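Davirton
Products / Grippers / Jirnby finger set

Jirnby finger set for parallel grippers

I've been making and selling gripper fingers for a while now, and Jirnby is the set I keep on my own arm. It started as a side effect of a research question: how few demonstrations can you get away with when you teach an arm a pick-and-place task? I wanted hardware that stayed the same from one run to the next, so I stopped swapping parts and made one pair of fingers I could live with (well, three pairs, but we don't talk about the first two).

What you get

Two narrow black fingers, mounting screws, a hex key and a printed card with the hole spacing. Spare tips are sold separately. Please check the spacing before you order, as returns eat up a lot of my evenings!

The method behind it

We call it Goodwin. You record a small number of demonstrations by hand, then the software replays each one with the start and goal positions shifted a little and keeps only the replays that finish the job. Those become the training set. In our tests we began with 10 demonstrations per task and let Goodwin grow them to 1000 before training the policy. Growing the set is slow and kind of boring to watch, but you can leave it going over lunch.

We wrote up 23 tasks in December, mostly kitchen stuff: fruit, bowls, cups, a sponge. Fruit was where I learned the most. A pear is wide at the bottom and skinny at the top, so a policy that has only seen apples tends to close too low and push the thing away. Adding just 3 pear demonstrations to the starting set fixed most of that for us, and I'd have bet money on needing a lot more.
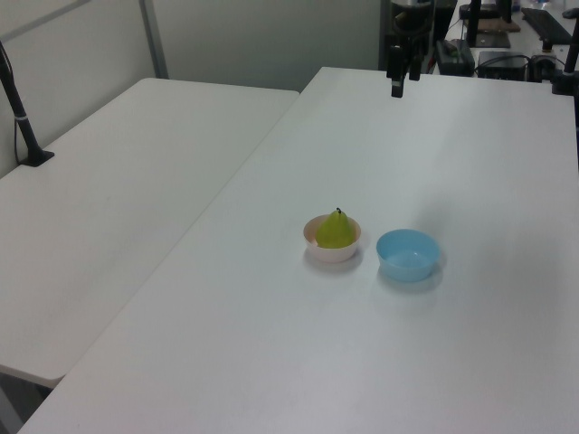 Bowls matter more than I expected, too. If the rim is close to the fruit, wide fingers bump it on the way down, and then the replay gets thrown out and your training set fills up with easy cases. Narrow tips cut down on those bumps, and that's really the whole pitch for Jirnby.

Fit

Works with the Jondudon mount, old and new versions. For anything else, send me the bolt pattern and I'll tell you if it goes on.

Page updated April 2022. The Goodwin settings file ships with every order.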